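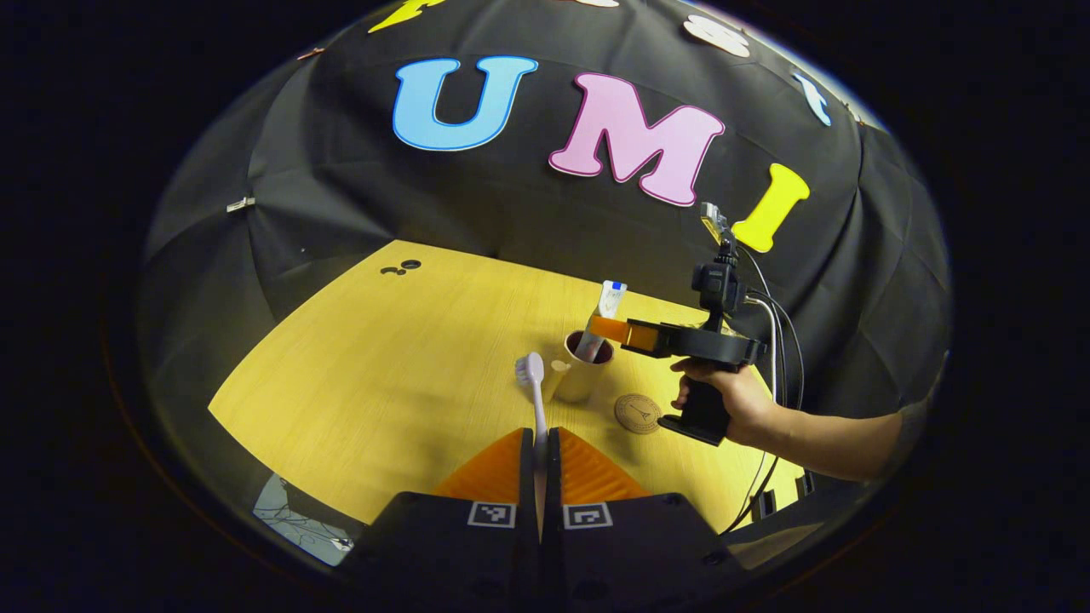

Flisport Notes: Common Questions

What is being offered?
Flisport is selling senior unsecured notes to help pay for its purchase of Turnano. The notes run for 8 years and pay a fixed coupon twice a year.

Who can buy them?
Institutional investors only. Retail brokerage accounts can't place orders in this sale.

How do I place an order?
Contact the sales desk at Nugroho, the lead bank. Orders close Wednesday at 11 a.m.

Will I get the full amount I ask for?
Maybe not. If orders exceed the size of the deal, Nugroho will scale them back. You'll be told your allocation after pricing.

What if the Turnano purchase falls through?
Flisport must buy back the notes at face value plus accrued interest.

Can the notes be paid off early?
Yes, after the third year, at the prices listed in the offering document. Holders get at least 16 days' notice.

Do the notes rank equally with the bank loan?
No. The loan is secured by company assets and would be paid first in a default.

Who is the trustee?
Stevness. Send questions about payments or transfers there once the sale has closed.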